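Greer Buchanan
Mar 4, 2020

Budget season at Sosarstead, so it's time for my annual thread on buying robot arms with somebody else's money. Get a drink.

First thing. The arm is the cheap part. I know what the quote says. The quote is a lovely piece of writing and I enjoyed it very much.

What the quote left out of ours: mounting plates, gripper fingers, spare gripper fingers, cabling, freight, a table that doesn't wobble, and a guy to tell us our first table wobbled.

Lewis Lamont does our purchasing and has a rule that any equipment line gets 20 percent added for "stuff." He doesn't want to know what the stuff is. I've come to think he's the only adult in the building.

Second thing: two arms cost more than twice one arm. You need room so they don't punch each other, and then you need someone to write the code that keeps them from punching each other. That someone has a salary. Ours is Ewan and he'd like a bigger one.

We got three bids last October. Brotley was the low bid and wanted 11 weeks. Drornulden said five and meant it, but their service contract reads like a hostage note. Kubíček sent a very nice calendar.

We went with Drornulden. I have the calendar up in my office.

Third thing, and this is the one I'd put in bold if this site let me. Budget for props.

If your robots are going to learn kitchen work, somebody has to buy a kitchen. Bread, every week. Lettuce, which has the shelf life of a rumor. Plates in different colors. A toaster.

I put "toaster" on a capital request. It came back with a note asking whether we had considered leasing.

Kirsty Crichton in finance wanted to know why the bread couldn't be plastic. Fair question. We priced fake bread. It costs more than bread.

So now there's a grocery line. It's 200 a month, and it gets more attention in review than both arms put together.

Sandwich station, for anyone who has to defend one of these to a board:

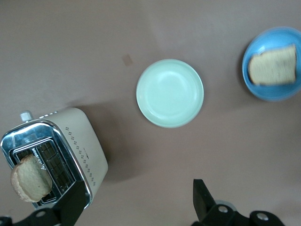
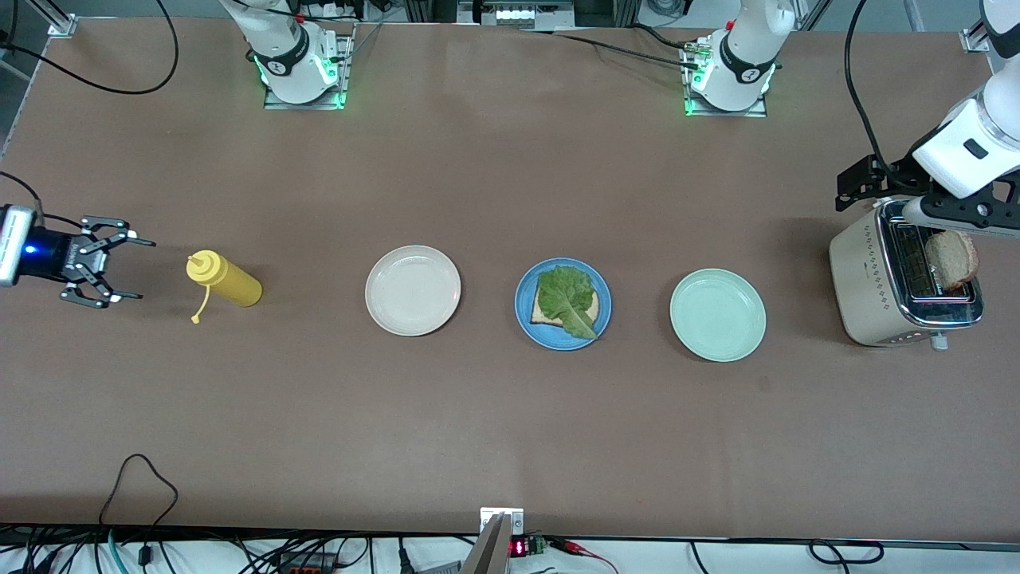

Fourth thing is cables. Whatever length you think you need, you're wrong, and the right length is a special order. Put in a line for cables, then put in another one and call it "connectivity" so it looks like a different line.

Fifth, ask what happens when a finger breaks. A mechanical one, I mean. Get the price in writing, and the lead time, and find out if the part ships from this continent.

Niall MacRitchie replied to last year's thread asking about payback period. Niall, I run a research lab. My payback period is whenever the grant people stop calling.

For a normal business: take the payback number the sales rep gives you, add the months it takes your own staff to stop being scared of the thing, and start the clock after that.

Oh, and check the power in the room before delivery day. I'm not going to say how I learned this one, but the electrician and I are on first-name terms.

Spreadsheet template is coming once I've taken out the comments Lewis left in it. Some of them are about me.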